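Furberg brush cutter, section 3: fitting the blade and first start

For the Tunduscombe hire fleet. Checked 17/10/2021, A. Kuruc.

1. Engine off, plug lead off. Gloves on.
2. Lay the machine flat, guard side up. Line up the hole in the flange with the hole in the gearbox, push the locking pin through.
3. Blade on, writing facing you. Cup, then nut. Nut is left hand thread so it tightens anti-clockwise.

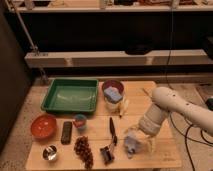 4. Pull the pin out. Spin the blade by hand, should turn freely with no wobble. If it wobbles take it off and seat it agian.

CAUTION: never start on dry grass. Clear 3 metres of bare ground first, extinguisher within reach.

5. Plug lead back on. Choke out, pull slowly till it bites, then sharp.

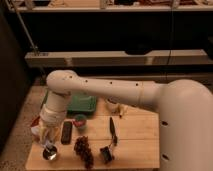 Harness next. Hook on, let the cutter hang, move the clip along the shaft untill the head sits just off the ground. Shaft should run out level in front of you before it drops to the head, a bit like the long upper arm on the white robot, with the weight back at the shoulder. Re-check the nut after 9 minutes' cutting.

NOTE: spare nuts are Pešek part 3848. Anell ones don't fit.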